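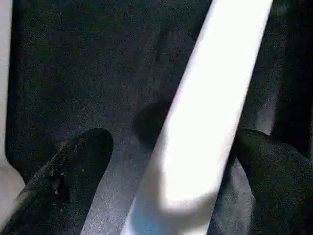
Mostafa Ghoneim says a full-service mover is wasted money for a one-bedroom, and after three evenings of phone calls I am starting to agree with him.

We have to be out at the end of the month and the new place is two states away. Dornix quoted me $3266 door to door. Golgate would do a shared truck for less, but they give a delivery window of 12 days and won't narrow it down. The third choice is to sell nearly everything, ship boxes, and buy again when we get there. Has anyone done that and not regretted it?

Stefaniia Semeniuk
Posted June 28, 2020

----

udelkid
Reply #1

I sold everything in April and moved with a hatchback. The money side was fine. What I underestimated was the small stuff. You don't miss the couch, you miss the can opener, the shower curtain, the extension cords. The first week I was at the store every day.

If you go that way, keep one kitchen box and one bathroom box and don't let anyone talk you out of them.

----

Johannes Botha
Reply #2

I would pay for the mover. Add up a bed, mattress, table, chairs, shelves and a desk at new prices and you are past $3266 before you have a lamp. People only remember what they got for the old things, and they always remember it higher than it was.

Also ask Dornix if the quote is binding. A quote done over the phone usually isn't.
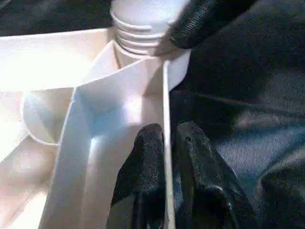

Lesia Hrynyshyn
Reply #3

Botha's math only works if your furniture is good. Mine was not. I had particle board shelves that had already been moved twice, and the third move finished them. The mover's claim form paid by weight, so I got next to nothing. Go through each piece and ask if you would buy it again today. If the answer is no, don't pay to carry it over a state line.

----

Stefaniia Semeniuk
Reply #4

Thanks, all. I went back through my list last night with that question in mind. The dresser and the bed frame are worth moving. The desk, both bookcases and the couch are not. Without those Golgate puts me at 486 pounds, and they have a minimum charge, so it may not drop as far as I hoped.
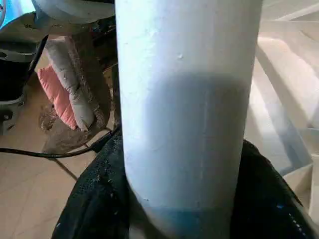 The other thing is liquids. Golgate's list says no cleaning products, no paint, no bleach and nothing under pressure. I had planned to box up everything under the sink. Now I'm trying to use it up or give it to my neighbor before we go.

----

Rostyslav Chornovol
Reply #5

That rule is normal. Ours was the same, plus no candles and no houseplants.

I disagree with Lesia on one point. Cheap can be worth moving if it stacks or comes apart. We took our plastic outdoor chairs and ate dinner on them for two months while the dining set was on back order. They weigh very little and you can hose them off when you get there.

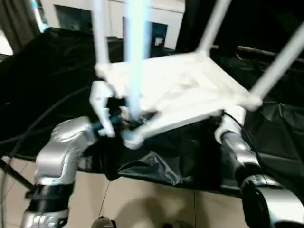 White plastic chair, legs up.

----

Lesia Hrynyshyn
Reply #6

Fair, for chairs that stack. I still wouldn't move bookcases.

----

udelkid
Reply #7

Does the new place have storage? I paid $243 a month for a unit after my sister's move because her lease started late. Check your dates before you pick the shared truck. If they come early, where does it all go?

----

Stefaniia Semeniuk
Reply #8

No storage, and the keys are not ready until the second. I will ask Golgate tomorrow if they can hold the load for a few days and what that costs. If it's a lot I will go back to Dornix with the shorter list and get the price in writing.

----

Johannes Botha
Reply #9

Ask for the word "binding" on the page – "estimated" won't help you.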